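Home | Posts | Reading | Elsewhere

The Reading Group, Year 4

Our reading group met at the Skuvia in July to finish a history of the dockworkers' strikes, a book I had been carrying in my bag for so long that it had taken on the shape of my lunch.

Attendance was nine, if you count Omprakash Dixit, who came for the samosas and stayed to argue about the general strike. He is against it. He has also never joined a union, on the grounds that meetings run late. Ours ended at 11:20.

The book's big claim is that the strikers won because they had already spent a decade running a lending library together. I wanted to believe this very badly. I run a lending library. It has 30 books and one of them is a tax guide. 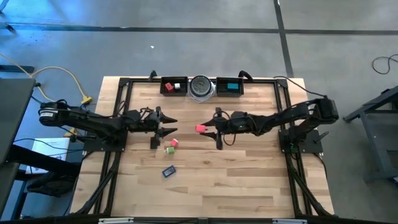 Two arms, one wooden tabletop.

Kanchan Rana thought the author was too fond of the library and too quick with the women who cooked for the picket line, who get a paragraph and a half before we go back to men reading pamphlets. She's right, and I went home and reread the chapter feeling a little caught out. I had underlined all the pamphlets.

Naveen Lodhi asked what any of it had to do with the rent campaign on Nastcombe Road. There was a long silence, then a motion to order more tea.

Next up is the Awasthi memoir, 20 pages a week, which I fully intend to read this time. Venkatesh has the spare copy and is not known for giving things back.

Recent posts
Against the Panel Discussion
What I Got Wrong About Co-ops
Umesh Nigam's Pamphlet Box, Sorted at Last

Contact | Back to top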